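Garage notes, September

Well, the old Benmoussa two-stroke finally coughed into life! Chun-yin Peng came over with a box of carb jets and a flask of tea, and we were at it till gone 10 p.m. trying one size after another. The 96 was the winner (the one I'd sworn was far too lean, so I owe him a pie). It idles like a bag of hammers, but it idles.

The clutch cable is still a sore point. Alletti sent me the wrong one, twice, and the one on there now is nearly 3 inches too long, so it loops round the headstock like a clothesline. Tarcísio Falcão reckons he has a spare off his moped, if he can find it under everything else.

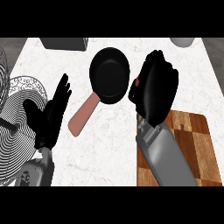
Next up is the rear brake, and then paint. I'm leaning toward cream with a green tank, but ask me again in a week!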